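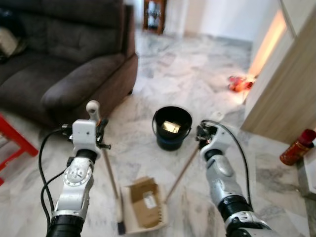

Manura has opened the next stage of its household skills programme, in which two-armed robots are taught ordinary chores by people who do those chores every day. The teachers guide the arms by remote control, one hand for each, and the robot keeps a record of every movement so that it can later try the job for itself. Sweeping is the first chore on the new list, and it is a harder lesson than most of us would guess. The left gripper has to hold a broom near the top of a long wooden handle, with the bristles a good way off down on the floor, while the right one keeps a dustpan flat on the tiles by a thin handle of its own. A small turn at the top becomes a large one at the bottom, and a piece of flattened cardboard in the pan needs to stay there while the broom comes round again.

The work is being carried out by Manura together with Sarmiento, which builds the hand controls, and Uten, which looks after the recordings and prepares them for training. The three firms have been working side by side since December, and by the time this stage opened they had gathered 3714 complete demonstrations between them, from folding tea towels to putting shoes back on a rack. The sweeping lessons will add a further 1400, all of them done in furnished rooms, with sofas and cabinets and doors left as people tend to leave them.

"I had been sweeping floors for the best part of my life before I was asked to show anybody how it is done, and I must say it made me think," said Lovely Dalisay, who leads the teaching team at Manura. "You don't notice how much your two hands talk to each other. The one with the dustpan is always giving a little, tipping a little, getting ready for the one with the broom. When you first sit down at the controls you forget all of that and chase the rubbish across the room! Then after a morning or so it comes back to you, and those are the recordings we are really after."

The team now has 67 trained teachers, many of whom came to the work from cleaning, caring and hotel jobs and had never used a robot before. New starters spend six days at the controls before any of their recordings are kept. They begin with picking up and setting down a single object, move on to using both arms together, and only then take up a tool with a long handle. Nobody is asked to sweep in one set way. Some people like short strokes and some like long ones, some bring the broom to the pan and others do it the other way about, and the programme is glad to have the lot.

Mistakes are kept too, so long as the teacher puts them right. If the dustpan lifts at the front edge, or the broom slips round in the gripper, the teacher carries on and sorts it out as they would at home, and Uten marks that part of the recording so it can be used to teach recovery.

The recordings will be used to train Cimum, Manura's control software for two-armed machines. Trials of Cimum sweeping without a person at the controls will follow once the new set is complete, and results will be shared whether they are flattering or not. Emptying the dustpan into a bucket will be taught as a separate lesson, with wiping down tables after that.

Manura is also taking on more teachers for the afternoon and evening sessions. No technical background is needed, training is paid from the first day, and anyone who would like to try the controls before applying is very welcome to ask the teaching team for a visit.

ENDS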